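April 11, 2026

Jondstead, second night. The guidebook promised "a lively harbor with a maritime heritage." The harbor has one ferry, which was leaving, and a heritage board with a gull on it.

Took the walking tour anyway. Our guide, Usman Pirzada, has a fine voice and walks at the speed of a man late for a train. We did the customs house, the rope works and the old bishop's steps (100 of them, and I felt each one in the left knee). Eun-seong waited at the bottom with a pastry and says the view from there was very good too.

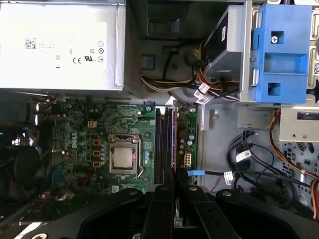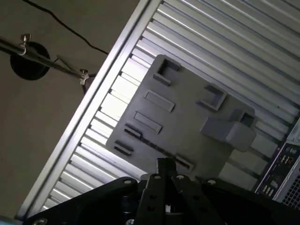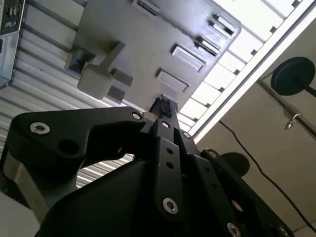
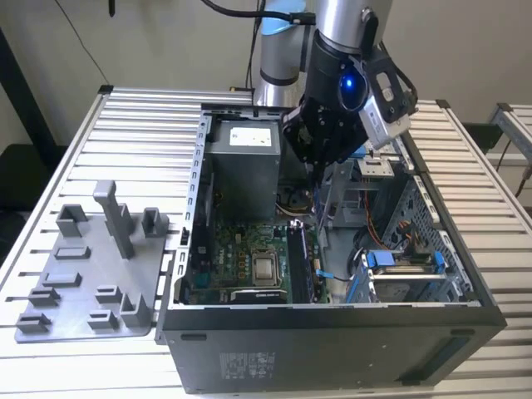
Tomorrow is Emamholm, if the bus exists. The timetable at the hotel says 9, the one at the stop says 22 minutes past, and the woman at the desk says November. I have packed for all three. My bag has now reached the same state as that black computer tower lying on its side with its panel off — everything on show, and I wouldn't care to be the one reaching in. The socks are in there somewhere under the Purnenberg cheese, which was a gift for my sister and is becoming less of one by the hour.

Eun-seong wants to skip Emamholm and go straight on to Yeom for the hot springs. I pointed out that Emamholm has a cathedral. She pointed out that we have seen 6 cathedrals and that I slept in two of them.

Dinner was fish again. Postcards still not written. Must ask at the desk about stamps, and whether the radiator is meant to whistle.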